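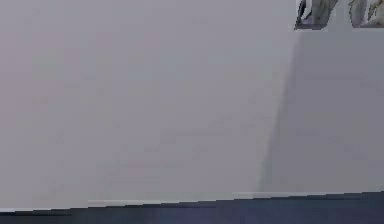 naomi_m wrote:
Two coats won't cover that if you skipped the primer, sorry. Did it over the old oil paint in my rental in Castbridge and it peeled off in sheets by November.

paavo_p wrote:
Disagree. If you scuff it up good with a sander you can go right over oil. Done it in two houses. No primer either time, no peeling. People sell you primer because it's another can to sell.

zkoech wrote:
Wait what was the original question, did it get edited? I only see the part about the hallway now

sarita_pant (original poster) wrote:
Yeah I trimmed it, was way too long. Short version — hallway and stairs, house is old, trim and walls both have some kind of shiny paint from before we bought. Want a pale gray, flat finish. Budget is $500 for everything incl. brushes. Got a quote from a painter on Thursday, 2000. Nope.

zkoech wrote:
2000 for a hallway AND stairs isnt crazy. Stairwells are the worst. You need the tall ladder or a plank and it takes forever to cut in at the top.

sarita_pant wrote:
Not crazy, just don't have it.

naomi_m wrote:
Do the rubbing alcohol test first. Cotton ball, rub a hidden spot. Color comes off = latex, you're fine, just wash and paint. Nothing comes off = oil most likely, use a bonding primer. Takes one minute.
And if the house is old enough do a lead test before anybody sands ANYTHING. Paavo.

paavo_p wrote:
Fair on the lead. Should of said that. Still not sold on primer.

Akinyi K wrote:
Flat in a hallway?? With kids or a dog you will hate it in 7 days. Every handprint. We did flat and my husband touched up one spot near the light switch and now there's a shiny patch you can see from the kitchen. Go eggshell.

sarita_pant wrote:
But eggshell shows every bump and these walls are all bumps. That's kinda why I wanted flat

Akinyi K wrote:
Then skim the bad ones. Or get the washable matte, costs more, worth it. The guy at Cosgrove mixed mine, they had it in the gray I wanted. I used 7 quarts by the end because I kept running out and buying one more, don't do that, buy gallons.

zkoech wrote:
Lol yes gallons. And pour them together in a big bucket before you start so the color matches wall to wall. Grays are bad for that — one can comes out a bit blue, next one a bit pink, and you don't see it til the afternoon light hits.

paavo_p wrote:
Box the paint, yes. Finally something I agree with.

sarita_pant wrote:
Ok so: alcohol test, lead test, washable matte, mix it all in a bucket. Primer depends on the test. Anyone have a plank I could borrow near Wirley? Top of the stairs is going to be a problem

naomi_m wrote:
Rental place by the train station has them by the day. Call first, they're closed at weird hours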